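# What Is Inside a Desktop Computer?

A desktop computer is a box full of smaller parts. Each part has its own job. When people at a repair shop like the one in Rillham take off the side panel, they can get to all of them. Before anyone opens a computer, it has to be switched off and unplugged, and an adult should do the opening.

## The power supply

Electricity from the wall is too strong for the small parts in a computer. The power supply changes it into a gentler kind. Then it sends that power out through wires. The power supply is a closed metal box, and it should stay closed, even when the computer is unplugged.
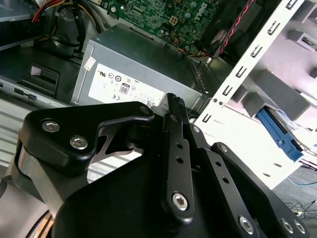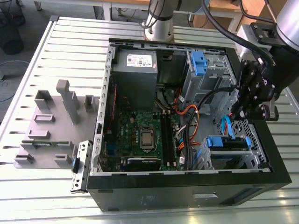
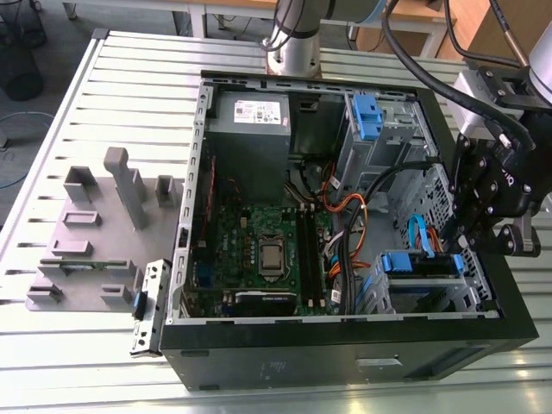
The motherboard is the biggest flat part in the case. Thin metal lines run across it like roads on a map, and they carry signals from one part to another. Many motherboards are green, and all the bigger parts plug into them or connect to them with cables. The one in these pictures is green too, and it is crowded with tiny components. It shares the case with a gray power supply that has a white label on top.

## The processor

The processor, or CPU, follows instructions. It does math and makes choices, many millions of times each second. It looks like a flat metal square. A working processor gets hot, so it needs a cooler on top of it. The cooler is usually a block of metal with a fan.

## Memory and storage

Memory holds what the computer is using right now. It comes on thin sticks that push into long slots. A computer might have 32 gigabytes of memory. When the power goes off, memory forgets everything.

Storage remembers. Your drawings, games, and school reports are kept on a drive, and they are still there the next day. In many desktop computers the drive sits in a metal cage.

## Words to know

**Case:** the outside box of the computer.

**Slot:** a long, narrow place where a part plugs in.

**Component:** one small part of a bigger thing.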